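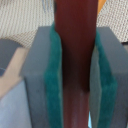 Something maroon, up close.

She has run the lunch counter on the ground floor of the old Kokkinos building in Filtatbridge for 9 years and she does not sit down for interviews. So I stood. She chopped onions and talked, I wrote on the back of a delivery slip, and some of what follows is in the wrong order.

First question was soup. Everybody in town asks about the soup.

"It's onions and time," she said. "People want me to say saffron or something. It's onions. You cook them low till you're sick of looking at them, then you cook them some more."

How long is that?

"Till you're sick of looking at them."

She doesn't want her name used. Ex-husband, landlord, "and my aunt, who thinks I still work at the bank." Fine by me. Regulars call her boss anyway.

She did work at the bank. Hated the shoes. Quit in November with no plan and took over the counter from a man who sold mostly cigarettes and one kind of sandwich, egg. The egg sandwich is still on the board. She tried taking it off once and got a letter about it. Handwritten, both sides.

"I put it back the same day. I don't even like eggs."

What about money, I asked. She made a face. The first winter she had 400 dollars in the account and a cooler that leaked on the bread. A used one was going to run her 2,000. She got it from Bristetti, the restaurant supply place out by the rail yard, and paid it off in soup, more or less. The guys in the warehouse ate free until spring.

"They ate a lot. I think I overpaid." 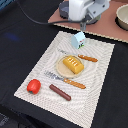 The menu changes when she gets bored, so often. Mondays used to be lentils. Then she got sick of lentils. Lately its stuffed peppers, rice and a bit of lamb, lots of dill, and she is strict about them. Rice goes in half cooked. Tops go back on. No cheese, don't ask.

"Cheese is hiding something. If somebody puts cheese on a pepper I want to know what's under there."

I said my mother uses cheese. She kept chopping.

Lunch rush started about here so there is a gap in my notes. One line just says "MUSTARD - no!!" and I can't tell you what it refers to. Two men in work jackets wanted the same stool. A kid paid in dimes. She knew before they opened their mouths what most of them wanted, and the ones she got wrong took what she gave them.

When it quieted down I asked who taught her to cook. Nobody much, she said, then took it back. Her grandmother, but from a distance. The old lady wouldn't allow anyone in the kitchen while she was working, so you learned from the hall.

"You learned by smell. I could tell you from the hall when the garlic went in. I couldn't tell you how much. I still don't know how much. I put in garlic until it smells like the hall."

That was the best thing she said all day and she seemed annoyed that I wrote it down.

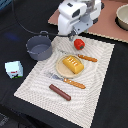 She has had offers. The Zastilent, the hotel across the river, wanted her to do breakfasts. Better hours, a real kitchen, somebody else washing up. She went over and looked at it. The stove was beautiful, she admits that. But they wanted the menu a month in advance, printed.

"A month! I don't know what I want to eat tonight."

So she's staying put. The lease comes up again soon and she figures they'll raise it, they always do. She might open for supper 2 nights a week to cover it. Might. She'd need help and she is, her words, lousy to work for.

Is she?

"I move people's knives. I can't stop myself. I see a knife in a bad spot and I move it, and then they can't find there knife."

I asked for the onion soup recipe before I left. She wrote it on a napkin: onions, butter, salt, stock, bread. No amounts. At the bottom it said "low." Underlined twice.

Tried it Saturday. Got sick of looking at them, kept going. Took them off too early, I think.

The counter is open weekdays from eleven till the soup is gone. Bring cash.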